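工单主题:皮塔饼在烤箱里鼓不起来,只有零星几张起泡
提交人:Wissam Abou Jaoude
处理人:Mylene Catacutan
所属:Findthorpe 烹饪教室,面点间
设备:Cesska 嵌入式电烤箱(上下加热管,带热风)
配方:Abbasi 口袋饼,教室存档版
状态:已解决,留一项待跟进
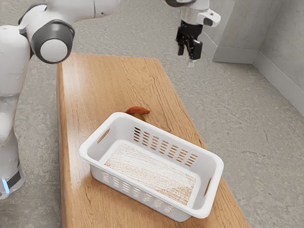
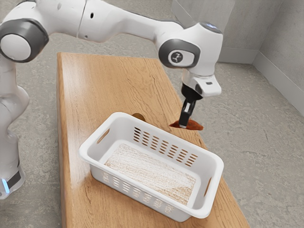
问题描述

从三月起,按 Abbasi 配方做的皮塔饼基本不鼓。一炉的面团分 12 个,每个 60 克,擀开以后入炉。以前这一炉里几乎每张都能整张鼓成一个球,出炉塌下来,中间是空的,剪开就能装馅。现在一炉里能完整鼓起来的只有 3 张,其余的要么表面冒几个小泡,要么完全是平的,掰开是实心的,口感像厚饼干,放凉以后发硬,卷东西会裂。

面团本身看不出毛病。发酵正常,体积翻倍,手指按下去慢慢回弹,闻着也没有酸味。面粉、酵母和盐都没有换过。

已经试过的办法:
酵母加了一倍,没有改善,饼的味道变差。
烘烤时间拉长,颜色深了,还是不鼓,而且更硬。
入炉前在饼面上喷水,有一张鼓了一半,其他没变化。

希望能查出原因。下一期课要教口袋饼夹馅,饼没有口袋就没法上。

首次回复(Mylene Catacutan)

收到。酵母先恢复到原来的量。皮塔饼鼓起来主要靠饼里的水遇到高温变成蒸汽,把上下两层皮撑开,酵母加多了帮助不大,还会让面团松散,气更容易漏掉。

请补充下面这些信息:
一、烤箱开的是哪一个模式,旋到多少度,预热多久。
二、饼放在什么东西上烤,放在第几层。
三、擀好以后到入炉之前放了多久,盖没盖东西。
四、擀的时候撒多少粉,擀好的饼有没有翻面,有没有对折过。
五、鼓起来的那几张有没有共同点,比如是第一批入炉的,或者都在烤盘的某一个位置。

提交人补充

一、热风模式,旋钮拧到最高。预热到指示灯灭就开始烤。
二、放在随机配的黑色烤盘上,中层。以前用的是一块石板,石板在二月底裂了,之后换成了烤盘。
三、一次把 12 张都擀完,摊在台面上,再一批一批烤。没有盖。
四、撒粉比较多,怕粘。擀好以后有时候会叠起来挪地方,再揭开。
五、没有特别留意。印象里是前面几张好一点。

处理记录:初步判断

石板换烤盘和问题开始的时间对得上,先按热量不足来查。不过补充里的第三条和第四条也都是常见原因,几件事可能叠在一起。下面按一次只改一项的办法来做,每一项都用同一份面团,配方不动。

先把配方的做法写在这里,后面的测试都以它为准:

中筋面粉、温水、干酵母、盐、少量橄榄油和一小撮糖。水量是面粉重量的百分之 60。
先把酵母和糖放进温水里,等表面起沫。
面粉和盐混匀,倒入酵母水和油,揉到表面光滑,拉开有弹性。
盖湿布发到两倍大。
倒出来轻轻按压排气,分成 12 个,每个 60 克,收口朝下滚圆。
盖好松弛,松弛到擀的时候不往回缩。
擀成厚薄一致的圆片,入炉。

测试一:擀好即烤,其他不变

只改等待时间。擀一张烤一张,剩下的面团一直盖在湿布下面。仍然用黑色烤盘、中层、热风。

结果:鼓起来的比以前多,但大多只鼓半边,剩下的半边贴着烤盘是平的。饼面比以前软。

说明:晾在台面上的饼表皮会干。干了的皮延展性差,受热以后先裂出看不见的小口,蒸汽从小口跑掉,就撑不起来。提交人说前面几张好一点,与这一条吻合,越往后的饼在台面上晾得越久。这一项算一个原因,但不是全部。

提交人问:一张一张擀来不及,上课的时候能不能提前擀好?
答:可以提前擀两三张,用微潮的布盖着,布不要滴水。不要叠放。如果一定要叠,中间隔烘焙纸。

测试二:换加热面

在测试一的基础上,把烤盘换成一块厚铸铁板,从 Fando 灶具区借来的,平底,没有边。铁板跟着烤箱一起预热,饼用木铲直接滑到铁板上。

第一轮:指示灯一灭就烤。结果和测试一差不多,略好。
第二轮:指示灯灭了以后继续空烧,等铁板也热透了再烤。大部分能整张鼓起来,底面有浅褐色斑点,出炉后口袋完整。
第三轮:连续入炉,中间不停顿。前几张正常,后面的开始只鼓半边。

说明:指示灯反映的是炉腔里空气的温度,空气到了,铁板没有到。随机配的烤盘薄,冷面饼放上去马上降温,底面定型太慢,蒸汽来得也慢,皮已经烤硬了,里面才热起来。石板以前能用是因为它厚,存得住热。第三轮后段变差,是铁板的热被前面的饼带走了,又没有时间补回来。

处理:每烤完一批,关上炉门等 3 分钟再放下一批。

提交人反馈:照做了,后面的饼恢复正常。等的这几分钟正好用来擀下一张。

测试三:热风与上下火

在测试二的基础上关掉热风,改成上下加热,铁板放到最下面一层。

结果:鼓得更快,入炉以后能看到饼的中间先拱起来,然后往四周扩开。颜色浅,皮软。热风打开的时候也能鼓,但饼的边缘发脆,出炉放一会儿就硬。

处理:以后口袋饼一律用上下加热,不开热风。教室里烤蔬菜和鸡肉的热风设置不用改。

提交人问:放上层行不行,离上面的加热管近,是不是更热?
答:不建议。上面先定型,底下跟不上,容易出现上层薄得透光、下层很厚的口袋,装馅的时候上层会破。

测试四:擀法

提交人把自己平时的擀法演示了一遍,处理人在旁边记录。

问题有三处。一是中间薄边上厚,擀面杖每次都从中心往外推到头再滚回来,力都压在中间。二是撒粉太多,饼面上有干粉窝,有干粉的地方皮不连续。三是挪动的时候对折,留下一道折痕,烤的时候折痕处的两层皮粘在一起,鼓到那里就停住。

改法:
面团先用手掌按扁,再上擀面杖。
擀一下转一个小角度,不要来回碾。
擀到离边缘还有一点距离就收力,最后再轻轻带一圈边。
台面上薄薄一层粉就够,粘了再补。
擀好之后把浮粉掸掉。
挪动用两只手托,或者用撒过粉的木铲,不折不叠。
饼上不要用叉子扎孔,也不要有指甲印。

厚度比对:同一份面团擀了厚薄两种各 2 张。薄的那种像馄饨皮,烤出来很快变脆,鼓是鼓了,一碰就碎。厚一些的鼓得整齐,放凉还能卷。以厚的为准。

入炉的时候把后擀的那一面朝上还是朝下,两种都试了,看不出差别,这一条不写进操作说明。

测试五:喷水

提交人之前喷过水,单独测一次。饼面喷水入炉,对照组不喷,其他条件用前面已经定下来的。

结果:不喷的都正常,喷水的有一张底面粘在铁板上,揭的时候撕破。喷水对已经晾干的饼有一点补救作用,对刚擀好的没有好处。

处理:不喷水。铁板上也不抹油。

测试六:水量

提交人担心百分之 60 的水量偏干,想加水。做了一份加水的,面团很软,粘手,擀的时候必须多撒粉,结果又回到干粉窝的问题。揉得到位的情况下原来的水量够用。

顺带查了一下揉面。提交人用厨师机,揉到成团就停了。这个程度不够,拉开一小块会马上断。继续揉到表面光滑,拉开能看到一层不均匀的薄膜即可,不需要像吐司那样的手套膜。

处理:水量不动。揉面时间由厨师机的人自己看状态掌握,操作说明里写状态,不写分钟数。

整体复测

全部改动合在一起,用一份新面团做了一炉。

条件:
上下加热,旋钮最高,铸铁板放最下层。
指示灯灭了以后继续预热,铁板热透。
擀一张进一张,一次铁板上放 2 张,互相不碰。
每批之间关门等 3 分钟。
出炉后立刻用干净棉布包住,叠在一起放在篮里。

结果:12 张里全部鼓起,其中一张鼓到一半漏气,饼边上有一道小裂口,查下来是收口没有捏紧,擀的时候收口被翻到了侧面。其余的口袋都完整,剪开装馅没有破。

放到下午再看,布包着的还是软的。另外留了一张没包,同样的时间后边缘发硬。

提交人确认:和以前石板烤的一样,颜色更均匀一些。

关于没鼓的饼怎么用

提交人问之前积下来的一批平饼能不能处理掉,不想扔。几个用法供参考:
掰碎,刷橄榄油,撒盐和孜然,热风烤脆,配酸奶蘸酱。
切小块烤脆,拌进黄瓜番茄生菜沙拉里,临吃再拌,放久了会塌。
垫在炖鸡肉下面,让它吸汤汁。这种用法饼越干越好。
已经有霉味或者表面发粘的直接丢掉。

操作说明更新

旧版里“预热至指示灯熄灭”改为“指示灯熄灭后继续预热,直至铁板热透”。检查方法:往铁板上弹一滴水,水珠滚动并很快消失。
旧版里“热风模式”改为“上下加热”。
旧版里“全部擀好备用”改为“随擀随烤,未擀的面团盖湿布”。
新增:批次之间关门等 3 分钟。
新增:不喷水,不扎孔,不折叠。
新增:铁板很重,预热以后不要挪动,取饼用长夹子,戴长袖隔热手套。饼刚出炉时里面全是蒸汽,不要马上剪开,等它自己塌下来。

更新后的说明打印一份贴在面点间,旧版撤掉。

补充提问

问:没有烤箱,用平底锅能不能做?
答:能。厚底锅,中大火,不放油。第一面看到小泡就翻,第二面烤到有斑点,再翻回来,用叠好的布轻轻按没有鼓起的地方,把蒸汽往那边赶。鼓起来的比例比烤箱低,火候要自己试。

问:面团能不能前一天做好?
答:可以。揉好以后装盒封严放冷藏,第二天拿出来先回温再分割。冷面团直接擀会缩,也容易厚薄不均。冷藏过的味道比当天的好。

问:全麦粉可以换多少?
答:没有测过全部替换。少量替换应该能鼓,全麦里的麸皮会割断面筋,加多了漏气的会变多。要换的话另开一张工单,这次不混在一起测。

问:烤好的能冷冻吗?
答:可以。完全放凉以后再装袋,中间隔纸,排掉空气。吃之前不用解冻,直接放热锅里两面各加热一下,或者包湿布蒸软。不要用微波炉长时间加热,会变韧。

待跟进

铸铁板是向 Fando 灶具区借的,需要归还。面点间要自己买一块,尺寸以能平放进烤箱、四周留出空隙为准,买之前先量烤架。可以买铁板,也可以再买石板。石板不要在热的时候沾冷水,上一块裂开之前有没有沾过水,提交人不确定。

Wissam Abou Jaoude:尺寸已经量好,发给采购了。在新板到之前先继续用借的这块。

Mylene Catacutan:可以。新板到了以后先烤一炉,确认每批之间等待的时间还够不够,板的厚度不一样,时间可能要调。有变化在这张工单下面回复,不用另开。

主问题关闭,待跟进项保留。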